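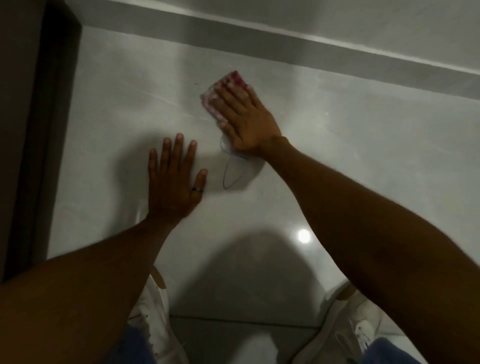

Wiping a floor tile with a folded cloth.

The proposal to move the Vimen Women's League to a summer season deserves closer attention than it has received. The consultation closed on 25th January, and most clubs in the lower division did not submit a reply.

The case put forward by the league office rests largely on attendances. The May fixture between Watkins and Pliminura, played as a trial last year, drew 659 spectators. The same clubs attracted 522 to their winter meeting. This is a welcome increase, although it would be unwise to build a calendar on a single afternoon of good weather and free parking.

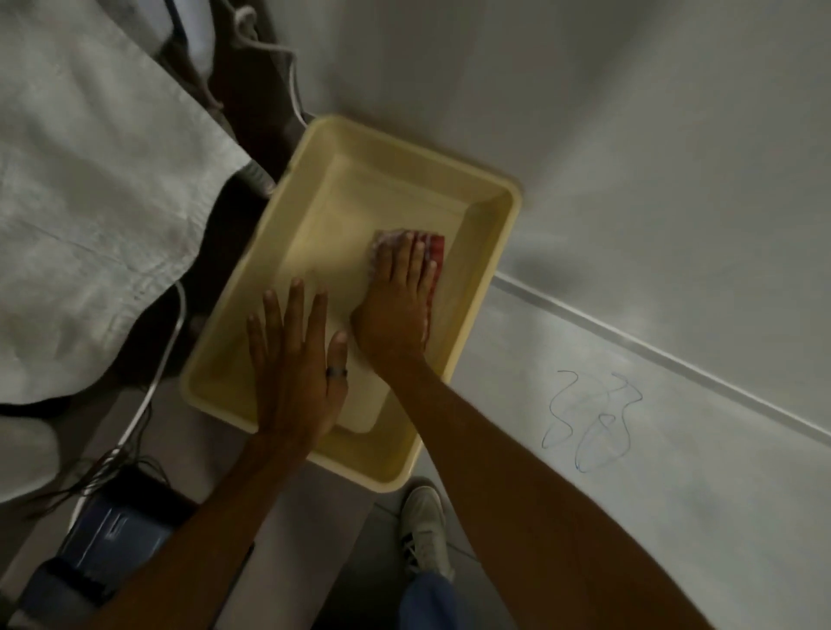 Smaller clubs face a different set of difficulties. Ginero shares its ground with a cricket club whose lease gives it first use of the pitch from spring onwards. Its secretary, Salamatu Tamuno, has written to the league asking for written assurance that displaced home matches would not be forfeited. At the time of writing she has received an acknowledgement only.

There is also the matter of players. Some 65 are registered with both the league and a summer touch rugby competition, and they would be obliged to choose between the two. Four of the clubs could struggle to name a full bench if those players went elsewhere.

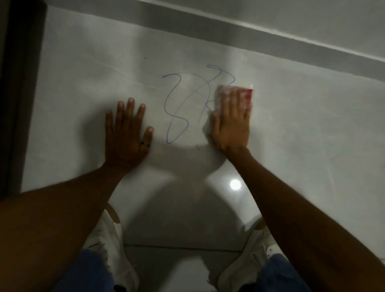

Blue ink on a white floor, slightly faded in places.

My own view is that the change should be delayed by one season and the trial extended to every club, with midweek evening fixtures included. The league office should also publish the replies it has received. Clubs which have yet to make their position known may still write to the fixtures secretary before the spring meeting.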